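**Chauvin table cover, slate gray, large**
Bought from Lirkthorpe, $39 plus shipping

I bought this to cover a work table that also gets used for other things. The top had picked up glue marks, a few knife cuts and a white ring from a mug, and I didn't want to sand and refinish it. I had been using an old bedsheet, which slid around and had to be pulled straight every time I leaned on it. The Chauvin cover has been on the table since August, so I've had time to find out what it's good at.

## What you get

One sheet, folded into a flat package, and a card with washing instructions. The listing gives the weight as 720 grams. I put it on the kitchen scale and it was a little over that, but the scale is old. There are no clips, corner straps or storage bag. Lirkthorpe sells clips separately. I haven't bought them.

It comes in slate gray, sand and dark green. I picked gray because I do a lot of small work on the table and wanted a plain background. The color on the website is a little warmer than what arrived. Mine leans slightly blue, more so in the morning, and less under the ceiling light. If you are trying to match a gray wall or gray chairs, ask for a swatch first. They will mail one for $2.

## Setup

The fold lines were strong out of the package. The card says to leave it flat overnight, and I did, with books along the edges. The sharp creases were gone by the next day except for the one down the middle, which took most of a week.

You can trim it with scissors. I cut mine with a long pair of fabric shears and a metal ruler, after marking the line on the back in pencil. The cut edge hasn't frayed. I cut it slightly short on one side, so a strip of the table shows there. That was my mistake, and the size chart is accurate if you measure properly. Measure the table in two places. Mine isn't square.

## Using it

The surface is smooth enough to write on with one sheet of paper, though a ballpoint will press through if you push hard. I keep a clipboard nearby for that.

Small parts are easy to find on it. Before this I was always losing black screws against dark wood grain, and with a plain gray background I can see nearly everything. Dark gray washers are still hard to spot in the evening. Bright colors stand out well. Screws don't bounce as far when dropped, but they do roll, and there's no raised edge to stop them.

It doesn't reflect much. I have a lamp on an arm over the table, and on my old vinyl cover it made a bright spot that I had to keep looking around. With this one I can leave the lamp where it is.

Grip is decent. The back has a slightly tacky feel, and a cutting board set on top stays put while I use it. Dragging something heavy across the cover will pull it out of place, so I lift things now.

It is not a cutting mat. I forgot once and ran a craft knife over it, and there's a slit the length of my thumbnail near one corner. It hasn't spread.

## Cleaning

Dust and pencil marks come off with a damp cloth. Coffee came off too, when I got to it right away. Super glue does not come off. I picked at a dried drop and took some of the finish with it, leaving a dull spot. Put down scrap paper when you glue.

The card allows a cool machine wash. I've washed it once, by itself, no spin, and hung it over the shower rail. It didn't shrink that I can tell. It did come out with new creases, and I had to go through the overnight flattening again. I would stick to wiping it down unless there's a real mess.

## Wrinkles

My main complaint. The hard folds go away, but the soft ones never do completely. They collect in the parts of the table I use most, and I can smooth them out by hand and find them back the next day.
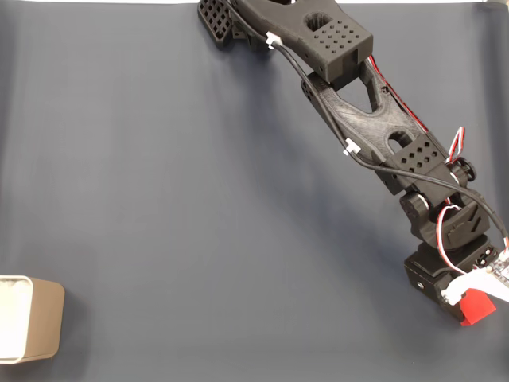

They aren't high enough to tip a cup or get in the way of most work, and after the first month I mostly stopped noticing. They do bother me when I'm lining up paper pieces, and they would bother anyone who wants a perfectly flat background for product photos. For that I'd get a rigid board. Pulling the cover tight and clipping it at the edges would probably help, but then the clips are in the way of your forearms.

An iron is out, according to the card. I tried a hair dryer on low over one corner and it made a small difference that lasted until the evening.

## Compared with the Bamau

Before ordering I had the cheaper Bamau cover for a short time. It costs $25 and is thinner. It lay flatter from the start, but every bump and scratch in the table showed through, and the back had no grip at all. It also had a strong smell that was still there when I sent it back. The Chauvin smelled a little for the first two days.

If your table is already smooth and you only want to keep dust and paint off it, the Bamau would do the job. For a damaged top like mine, the thicker one is worth the extra money.

## Good and bad

- Plain, even color, low glare
- Easy to trim, edge holds up
- Stays in place under normal use
- Wipes clean if you're quick
- Soft wrinkles keep coming back
- Cuts and glue spots are permanent
- Color is bluer than the listing

Four out of five. I'd buy the same one again in the same color. The green would hide stains better, but I'd lose sight of the small stuff. I kept the offcut from trimming, and it now lines the drawer where I keep the screwdrivers.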